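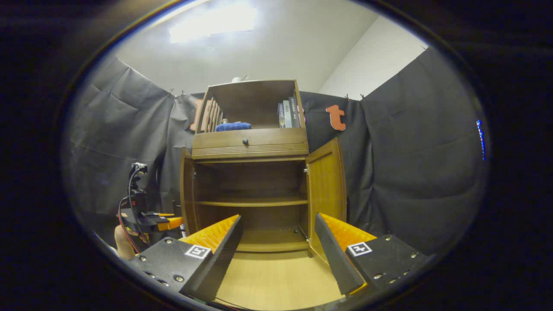 Ticket 2547 – Kun policy puts the towel on the wrong shelf
Opened by: Veronika Lengyel
Assigned to: Dima Sfeir
Project: Lovton, cabinet tasks
Status: resolved, grudgingly

Veronika, 10:40
The policy trained on the hand-held gripper demos opens both doors, picks up the towel and then posts it into the middle shelf when the task says bottom. It does this with great confidence. 19 failures overnight, all the same. Replay of the recorded demos looks fine.

Dima, 11:15
Is it the towel? We had trouble with the towel in December.

Veronika, 11:22
Same thing with a book. Please stop blaming the towel.

Dima, 13:05
Checked so far:
Finger markers: detected on both fingers for the whole of every demo I opened.
Gripper width: matches the calibration.
Left and right swapped: no. I looked twice, given my history.
Skikeo trajectory export: 3736 episodes, none rejected. I'd have trusted it more if it had thrown out a few.

Veronika, 14:30
Plotted the height of the right gripper at the moment of release. There are two tidy clumps, one per shelf, and the policy aims for the upper one whatever the label says. So it can see the shelves, it just isn't listening.

Dima, 15:10
Found it. The export fills a blank instruction with the previous episode's text. One missing label early in a session and everything after it slides down by one. "Bottom shelf" is attached to a good many middle shelf demos, and the model took the majority view, as I would have.

Veronika, 15:18
And the replays looked fine because replay doesn't read the instruction.

Dima, 15:20
Quite.

Dima, 17:45
Export patched to stop on a blank label. Relabelled from release height, checked the doubtful ones by eye, retraining on Beltinance now.

Veronika, 09:10
New checkpoint: 2 failures in the same set of runs, both dropped on the way. Right shelf otherwise. Closing this and opening a separate ticket for the drops.

Dima, 09:14
Was it the towel?

Veronika, 09:31
Both times.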